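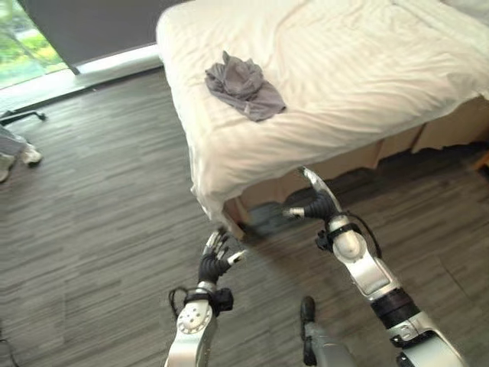

Eleo was started by two people who were tired of being told that housework was nearly solved. We test household robots and publish what we find, and so far we have not recommended one. A gray shirt crumpled on a bed is still a hard job: find the collar, find the sleeves, fold. We ask for that before we ask for anything clever.

We work slowly and take no money from makers.

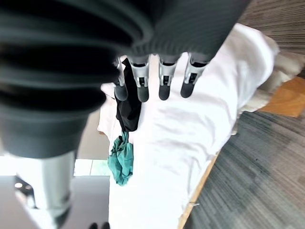
Valdis Vītola of Drirkura thinks we are too strict – a slow fold is still a fold, he says, if you're out of the house. We've had this argument since November.

Laundry makes up most of our 27 tests. Cloth changes shape whenever you touch it, and a demo video rarely shows the second try. 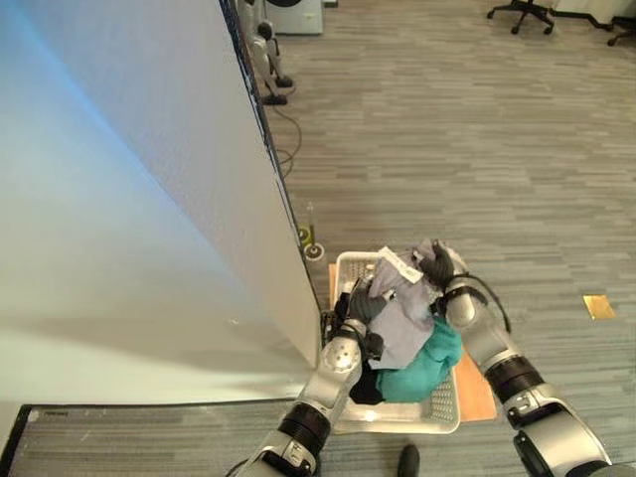 Small boxes and shop-floor packing come next. We expect less trouble there, though we expected that of towels too.

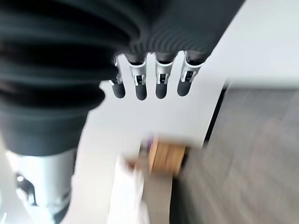

Priedītis wrote to ask when we will say yes to a machine. When it does a week of chores with no one standing by.

Contact | © Eleo, December 2020 | Back to top

Comments

Flimen: Still folding my own, then.

rasa_k: Please test socks.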